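Brondon tram depot to reopen as Kerkgate line gets longer vehicles

The old tram depot at Brondon is to come back into regular use in December, when the first of the longer vehicles ordered for the Kerkgate line enter passenger service. The operator confirmed the date in its winter timetable notice, along with changes to early morning and late evening departures.

Brondon has been used for storage since the line's fleet moved to the newer depot at Escobar. That site was built for the shorter two-section trams and has no room for the full order. Four of the stabling roads at Brondon have been lengthened, the overhead wire has been renewed and the wash building has a new roof. Work on the depot throat, where the tracks fan out from the street, was finished last.

The new trams have five sections and can carry 397 passengers, compared with 179 on the vehicles they replace. They will run first on the full-length service between Kerkgate and Odari. Short workings that turn back at Escobar will keep the older trams for now.

Platforms at most stops were already long enough. The exceptions were Odari and two stops in the hills section, where extensions have been built over the past year. At Odari the ticket machines have been moved to the street end of the platform – passengers changing from the bus should allow a little more time until they are used to the new layout.
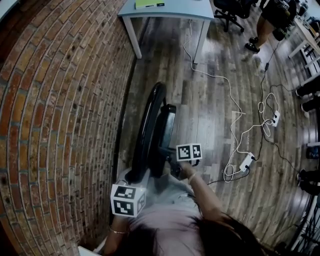
2 min read

Staff training is under way. Drivers are taking the new trams out after the last passenger service, between 1 a.m. and 4 a.m., and residents along the route may hear them passing. Marama Lockyer, who manages operations for the line, said the night runs would end before the timetable change.

"The longer tram brakes differently on the hill down from Escobar, and we want every driver to have done that section several times," she said. "We have also asked for the signals at the Kerkgate junction to be held a few seconds longer so the back of the tram is clear of the crossing."

Daytime trams will run every eight minutes, as they do today. The first departure from Odari moves to 4:50 a.m. and the last tram from Kerkgate will leave at 12:35 a.m. Fares do not change.

Bus 807, which runs beside the line at peak hours, will be cut back to the section between Brondon and Odari. Night bus 600 is not affected. Printed timetables will be available at Kerkgate and Escobar from the last week of November.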